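OK so I finally quit the office foosball ladder and I have thoughts about workplace leagues in general. Thread, sorry in advance

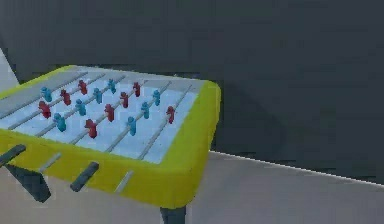

Background: I've worked at Vemix for four years and in that time we've had a bowling league, a chili league (yes, a league), a step-count league and the ladder. I joined every single one. I am a joiner. My mom says I'd join a line without asking what it was for

The step-count one broke people. Grown adults pacing the parking lot at 8 at night. Someone in billing clipped theirs to a dog and still finished third

Bowling was the best of the bunch and I'll argue with anyone about it. You get to sit down between turns, there are fries, and being terrible at it is kind of the point — my average was a disgrace and I got high fives all season

What killed bowling was the merger. Half the team moved over to the Nedgate building, which is across the river, and by the time they got through the bridge traffic we were already on the second game. By November it was me and two people from payroll splitting a pitcher

The ladder is a different animal. You challenge up, you defend down, and there's a spreadsheet with a tab called "disputes." If your hobby has a disputes tab you should maybe go outside

Also I don't like knowing exactly where I rank against people I have to ask for favors! I need the guy in shipping to like me. I can't be beating him on a Monday and begging for a rush label the next day

(I wasn't beating him. But in theory)

My sister's at Bokik and they don't do leagues at all, they do "clubs." Soup club, walking club, a club where they all bring a plant cutting and swap. No standings. She's got 3 new spider plants and knows everyone's kids' names. I'm a little jealous

So I floated a club at our place. Put a sign-up sheet by the coffee machine, no theme, just "club?" Got a decent number of names plus one person who wrote "how do you win"

We've settled on lunch walks down to Woo for dumplings. If you work near there, get the pork and chive and skip the cold noodles, they put way too much vinegar on them

First walk is today, Tue 29 June, and it's supposed to hit 90 so we may just stand in the lobby and order delivery

Anyway if your office has a non-competitive thing that people show up for more than twice, tell me what it is. I'm taking notes. Please not steps

Oh and the billing dog is named Waffles, a few of you asked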